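Spent Saturday morning getting the folding cell at Bellska back on its feet. Small thread for anyone who looks after a two-arm setup.

Left gripper had been closing late. I blamed the software for nearly 30 minutes (of course I did!) before Brenda Lambert told me to go wiggle the connector. Loose. Pushed it home, late close gone.

While I was in there I redid the cable on that arm too. It needs a proper loop hanging down or it tugs on the plug every time the wrist turns - ask me how I know. 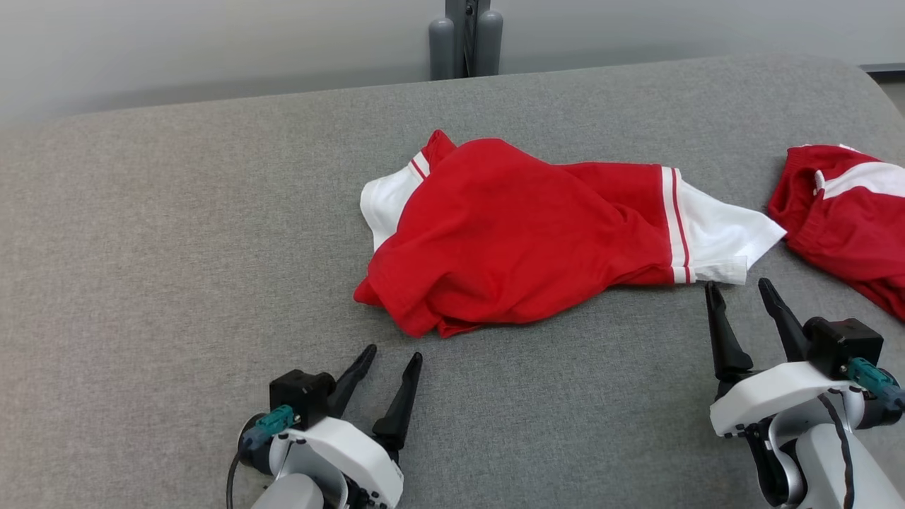
Both grippers open in front of the red shirt with the white sleeves. Shorts are next.

Fingers next. We wipe the tips every shift and swap them at 2000 grabs, and I'd let this pair run well past that. Jersey is slippery stuff and worn tips just slide right off a hem.

Then I re-zeroed both arms and ran 9 test picks on each side. The right one was landing a hair high, so I dropped it 2 mm and saved that as the new home file.

Seraina Zürcher asked if we ever change the gray cover on the table. Last time was November, and yes, you have to redo the table height after!

Still want a better clip for that cable. If you've got one you like, send me a link.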